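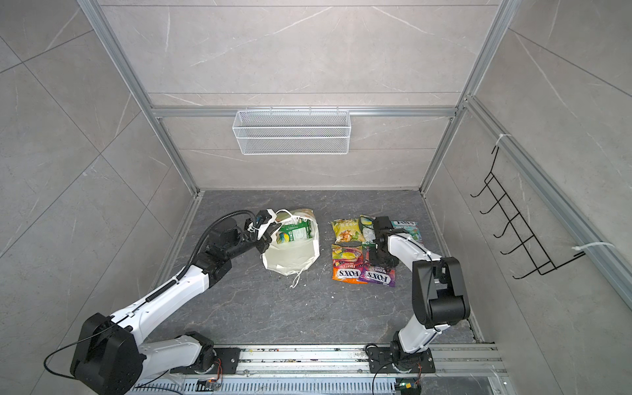 Hook rack on the side rail, basket on the back rail, tote at floor level.

Aug 27, 2023. Wavosbridge bench, storage fittings.

Basket first. The white wire one hangs off the back rail by its own hooks and needs no hardware at all. Left it empty for now. Every basket I have ever put up in this shop filled itself with loose screws by morning, so we'll see.

Black rack with the five hooks was less polite. The Dewulf clips that were supposed to hold it are for a fatter rail than ours, which I knew in May and had forgotten by August. Used 2 zip ties, one toward each end. Lower tie still has its tail sticking out. Trim it. The rail runs on a diagonal, so the hooks go down the wall like a ladder, and I have decided this is a feature.

White fabric tote is the thing to hang. Handles are soft and flop shut when let go. Weighed it with the Vorix sample blocks inside: 638 g, well under anything the ties should mind. Not tested on the hooks yet.

Wall tile still looks like a hotel bathroom. Curetville had the marble look in stock and the plain gray on back order, so marble look it is, floor too.

To do:
trim tie
send clips back, find the receipt first
vacuum the track, crumbs of something all along it
try tote on top hook, then bottom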